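**Keeping Veto straight: a talk with Bastian Wegener**

*13th April*

Bastian Wegener has looked after the same two-armed robot for four years. It is called Veto, it belongs to the home assistance group at Grutska, and it exists in two versions. One is bolted to a wheeled base in the Boyer building. The other lives in a simulator, in a small apartment the group calls Brenia. Wegener is responsible for both and does not think of them as separate jobs.

"If I change a part on the real one and don't change it in the model, I have broken the model," he says. "It still runs. It just gives you answers for a robot we don't own anymore."

We spoke in his office, where most of the maintenance on the simulated version gets done. He starts every session there the same way. He loads the robot with both arms at zero, checks the joint readings, then moves each joint through its full range on its own. He watches for contact warnings while they move. After that he opens and closes each gripper and compares the finger travel with the numbers he keeps in a plain text file.

"Single joints first, always. People want to run the whole task because it's more interesting. Then something is off by a little and they spend the afternoon in the planner, and the fault was in the wrist."

The file goes back to the first week he had the job. It lists every offset he has changed, the old value, the new value, and one line on why. It has 1,256 lines now. He searches it more than he reads it.

The two grippers are a good part of the work. They are not a matched pair, and each has its own model with its own finger length and closing force. Wegener keeps them in separate folders, after an update in which one set of values was copied over the other.

"The left was closing as if it had the right's fingers. In free air you can't tell. You have to put it next to something."

That something is usually a door. The apartment has several tasks set up in it, but the door is the one he goes back to after any change to the arms. A lever handle is small, it turns around a fixed point, and the door itself swings on another one. If the arm model is wrong, the gripper ends up fighting one of them.
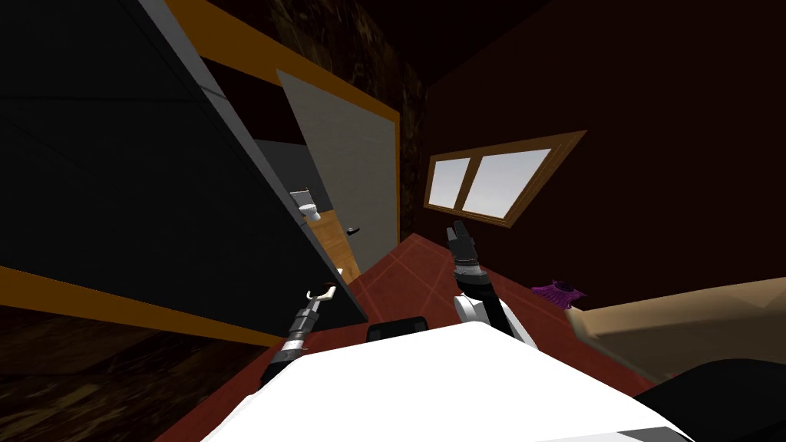
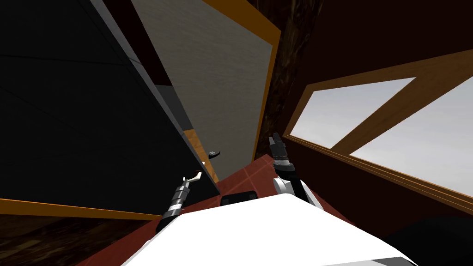 ### Setup: the door task

Wegener places the base by hand before he lets the planner choose. The robot needs to be close enough to reach the lever and far enough back that the door has room to move. He types in a base position, lets the arms settle, and looks at where the body sits in relation to the door frame.

"The body is big, and it's white, and from up there it fills a lot of your view," he says. "So I don't judge by eye whether it's clear. I turn on the collision shapes and look at those."

The collision shapes are simpler than what is drawn on the screen. Each arm link is a capsule, and the torso is a few boxes with rounded edges. He had to redo the torso last June. The old shape was too generous at the shoulders, and the planner kept refusing reaches that the real robot could make without trouble. He took 82 measurements off the shell with a caliper and a straightedge, and rebuilt the boxes from those.

With the base in place, he works on the approach. The gripper has to arrive open, with the fingers lined up so that they pass on both sides of the lever. He sets a point a short way out from the handle, brings the arm there, and stops. From that point he moves in along a straight line at low speed. The other arm gets a parked position of its own. It has nothing to do in the task, but it still has to be kept off the wall and the door.

"I used to leave the second arm wherever it was. Then you get a run that fails and you find it was leaning on something." He now checks the parked position first — before the reaching arm is even switched on.

The next thing he looks at is the handle's spring. In the simulator it is a single number for how hard the lever pushes back. Set too low, the lever drops as soon as a finger brushes it. Set too high, the fingers slip off and the task fails for a reason that has no match in the real building. Wegener got his value by hanging small weights on a real lever at Boyer and noting when it began to turn.

I asked what goes wrong most often.

"Friction at the fingertips. On the real robot the pads wear, so they get smoother. In the model they stay new forever unless I do something."

What he does is change the friction value each time he inspects the real pads. He pulls them off, wipes them, looks for glazing near the tips, and presses them against a test strip. If they are still good, they go back on and the model gets a slightly lower number. If they are not, he fits new ones and puts the number back up. Both changes go in the text file.

The wrists get a similar check. He holds the forearm, turns the gripper by hand with the power off, and feels for play. A little is allowed. When there is more than that, he tightens the clamp ring, runs the zero routine again, and goes back to the simulator to load the new offset. Then he runs the door.

He does not automate this last part, though he has been asked to. A script could run the door task overnight and send him a pass or a fail. Wegener has one for the other tasks in the apartment and is happy with it. For the door, he wants to watch the gripper come in.

"A pass tells me the door opened. It doesn't tell me the finger scraped the plate on the way, and on the real one I'd be paying for that plate."

His next job is the cable bundle on the real robot's left arm, which stiffens when the elbow is fully bent. The model has no cables at all. He is thinking of adding a small resistance at the elbow to stand in for them, and has already made a line for it in the file, with the value left blank.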